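Section 4: Setting Up a Campaign Server

This section covers hosting a multiplayer campaign of Prarov from your own computer. For single matches without saved progress, see Section 3. You need version 2 of the game or later on the host and on every player's machine.

Before you start

The host computer runs both the game and the server, so pick the fastest machine in the group. You need 600 MB of free disk space for the campaign files, in addition to the space the game already takes up. A wired network connection is best. Wireless works for small groups but fleets may jump or freeze during large battles.

Make a note of the following:

The campaign name you want to use (letters and numbers only, no spaces)
The account name of each player you plan to invite
The local address of the host computer

Note: Campaigns saved before the Majali expansion cannot be opened on a server that has the expansion turned on. Finish the old campaign first, or turn the expansion off under Options > Content.

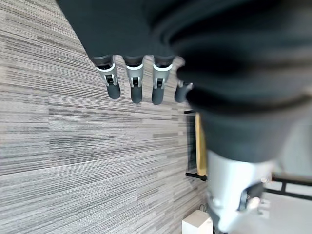
4.1 Creating the campaign

1. Start Prarov and sign in.
2. From the main menu, choose Campaign, then Host.
3. Type the campaign name. The name cannot be changed later.
4. Choose a map. Small maps have two home systems, medium maps have four, and large maps have eight.
5. Set the turn length. The default is 600 seconds. When the timer runs out, the server ends the turn for everyone, and any unsent orders are lost.
6. Choose a save folder. Do not use a folder that is synced to an online backup service. The sync program can lock the save file while the server is trying to write to it.
7. Click Create. Map generation can take several minutes on a large map. The progress bar stops at the trade route step for a while and then continues.

When the map is ready, the Host screen opens. The status line at the bottom should read "Waiting for players." If it reads "Offline," go to 4.2. If it reads "Local only," players on your own network can join, but players elsewhere cannot.

4.2 Opening the port

Prarov uses port 311 by default. Most home routers block it until you tell them otherwise.

1. Open your router's settings page in a web browser.
2. Find the page for port forwarding. Some routers call it "virtual server" or put it under a gaming tab.
3. Add a new rule. Enter 311 for both the outside port and the inside port.
4. Enter the local address of the host computer.
5. Choose both TCP and UDP. If your router only lets you pick one at a time, make two rules.
6. Save the rule and restart the router.
7. Go back to the Host screen and click Test Connection.

If the test fails, check the firewall on the host computer. The game asks for permission the first time it runs, and if you clicked Cancel at that point the firewall will keep blocking it. Remove the Prarov entry from the firewall's list, restart the game, and click Allow.

Caution: Do not turn your firewall off completely. Only the one port is needed.

If another program is already using the port, you can change it under Host > Advanced. Every player must then type the new number after the address, with a colon between them. 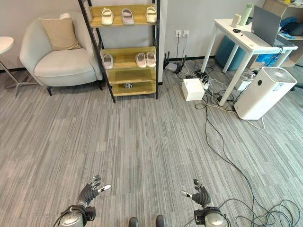 4.3 Inviting players

1. On the Host screen, click Players, then Add.
2. Type the player's account name exactly as it appears on their profile. Capital letters count.
3. Assign a faction, or leave it on Random.
4. Click Send. The invitation shows up in the player's inbox the next time they sign in.

Players can accept at any time before the first turn ends. After that, open seats are taken over by the computer. A player who joins late can replace a computer faction, but only between turns, and they get that faction's fleets and debts as they stand.

Note: The Dresix faction plays by different supply rules — its ships do not refuel at stations — and is not a good choice for someone's first campaign. If you use Random with new players in the group, clear the Dresix box under Host > Factions.

To remove a player, select the name and click Release Seat. Their fleets stay on the map under computer control. There is no ban list in this version.

4.4 Saving and backups

The server saves at the end of every turn and keeps the last five saves. Older ones are deleted automatically. To keep a save for good:

1. Wait until the turn counter has changed and the disk icon has gone out.
2. Click Pause on the Host screen.
3. Copy the whole campaign folder to another drive. Copying only the save file is not enough, as the map is stored separately.
4. Click Resume.

To go back to an earlier turn, close the server, choose Campaign > Load, and pick the turn from the list. All players will be moved back to that turn, and their orders for it will be empty.

Caution: Never copy a save while the disk icon is lit. A save copied halfway through may load normally and then fail several turns later.
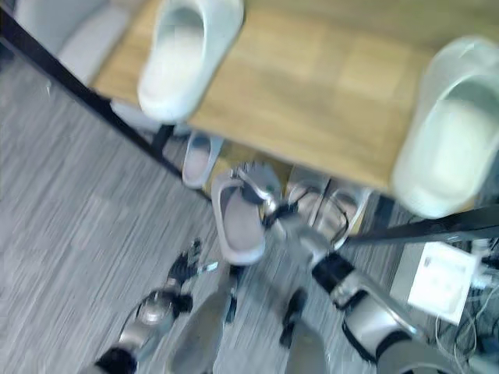 4.5 Ending a session

1. Let the current turn finish.
2. Click Close Server. Players see a one-minute warning and are then returned to the main menu.
3. Wait for the message "Campaign stored" before you quit the game or shut down the computer.

The campaign stays in each player's list and shows as "Host away" until you open it again. Opening it is the same as loading any other save. If your router gives the computer a new local address in the meantime, you will have to update the forwarding rule from 4.2. Setting a fixed address in the router avoids this.

Common problems

Players connect but see a black map. Their content settings do not match the host's. Check the expansion setting on both sides.

Turn timer runs but turns do not end. The save folder is full or cannot be written to. Free up space and click Retry.

One player is dropped every turn. Ask them to lower Update Rate to Slow under Options > Network.

"Seat already taken." The player is still signed in on another computer. Have them sign out there and wait for one full turn.

The Jondent launcher shows an old version number. Close the launcher, delete the file named version.txt from its folder, and open it again.

Section 4 revised February 21, 2024, by Teresa Rafferty. Custom maps are covered in Section 5.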